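Kustness staff afternoon, 11/26/18
Desks and how we leave them: speaker notes

Start on time. Session is 60 minutes and the desk part comes first, so keep the hello short.

Say why we are doing this. When we moved into the Tulledholm building we went over to shared desks. Most people like the curved ones. The complaints since April have nearly all been about what gets left on them.

Read out two of the comments from the survey. Skip the long one about the soup.

Next point: what a clear desk means. Keyboard and mouse stay. Everything else goes in your locker or in the bin. Keyboard goes at the back, straight, so the next person has the front of the desk free to write on. The mouse can sit on either side. We have left-handed people and they are tired of moving it. 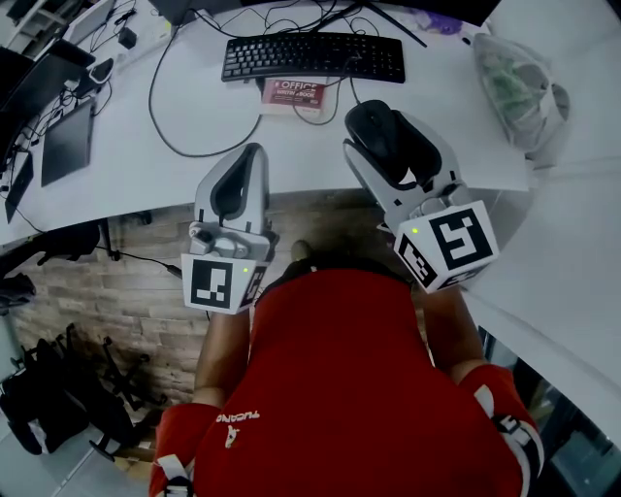

White desks show every mark. Wipe them at the end of the day with a damp cloth, no spray. The spray from Restirell left a film on the tops on the second floor and we have stopped ordering it. Cloths are in the drawer under the printer.

Cleaning keyboards. Turn it over, tap it gently, then use the soft brush. Unplug it first. Pause here, people usually ask about crumbs under the keys. Answer: don't lift the keys off, ring the Benavides desk on 1145 and they will swap the keyboard.

Mice get forgotten. Wipe the underside as well as the top.

Chairs. Push them in. Bags go under the desk, well back, so the walkway stays clear.

Ask everyone to try it for 5 weeks. Then we send the survey round again with the same questions.

Leave 5 minutes for questions. If lockers come up, say the new keys are on order and move on to the kitchen slides.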